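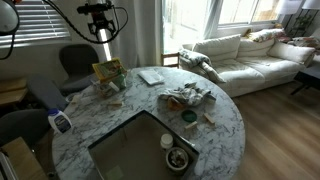
Setup and upkeep notes for the Rulham cell: one arm, one gripper, one round marble table that was never designed with either in mind. Read these before you switch anything on. Reading them afterwards is also popular, but slower.

## What the cell is for

Tabletop tidying. The arm picks up small household things and puts them down somewhere else, ideally on purpose. Episodes are stored under `palix/` and the control code lives in `grimia/`. The old `landry/` folder is kept for sentimental reasons and should not be run.

## Before a session

1. Check the cable loop. It needs enough slack for the wrist to turn fully both ways, and not so much that it sweeps the table like a bored cat.
2. Home the arm with the gripper open.
3. Wipe the dark glass panel. Fingerprints upset the depth readings more than you would think possible.
4. Run `grimia check --slow` and keep a hand near the stop button until it finishes.
5. Leave the blinds as they are. If you must move them, redo the exposure step and write down that you did.

## Table layout

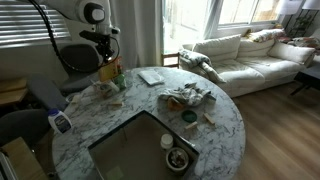
Small wooden blocks are the easy picks, and a good way to restore morale. The crumpled cloth is the hard one. It has no correct shape, so put it down and walk away — arranging it only makes you feel involved. Flat things such as the round lid need the low approach, set in `picks.yaml`.

Clear plastic is logged as `uncertain` whatever the detector claims. The detector is very confident and should be treated like anyone else who is.

## Looking after the gripper

- Finger pads: replace after 126 episodes, or sooner if they shine.
- Bracket screws: check every 5 sessions. Snug is enough.
- Grip force: the limit is 62 in the config file. Setting it to 100 is allowed by the software and by nothing else.

## Known faults

- **Arm stops above the table and does nothing.** Usually a dropped connection. Reseat the plug at the base, then home again.
- **Picks land slightly to one side.** Someone has leaned on the table. Recalibrate.
- **Gripper reports "closed" while open.** Restart the driver. We have no explanation, only a restart script: `grimia/kick.sh`.

Log every repair in `REPAIRS.md`, including the ones you caused.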